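Toast corner, finally

July 22, 2025

Quick one tonight, dishes are still in the sink.

So I've been moving breakfast stuff off the counter since April. Too crowded, crumbs in everything, the kettle cord always in the butter. Now it gets its own table. White top, glossy, was 29 bucks at the Andesora outlet and a pain to carry up the stairs. Shows every smudge. Don't care, wipes down in 2 seconds.

Toaster on the right, plate next to it, mitt up top where I can grab it. The gray quilted one with the little loop. I keep meaning to put up a hook for teh loop. Haven't.
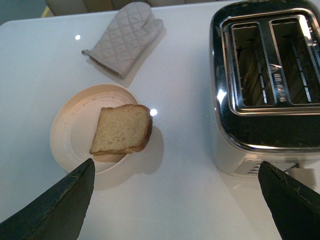

What's still missing

A crumb tray that slides out without a fight. Somewhere for the bread, it's living on top of the fridge right now and I forget it's there. A hook, see above.

Also jam. Went to the Boyer street market for the plum one and they were sold out again, so its peanut butter all week. Fine.

Might paint the wall behind it too. Something yellow? My sister votes green. Will post when I pick, probly not soon.

OK dishes.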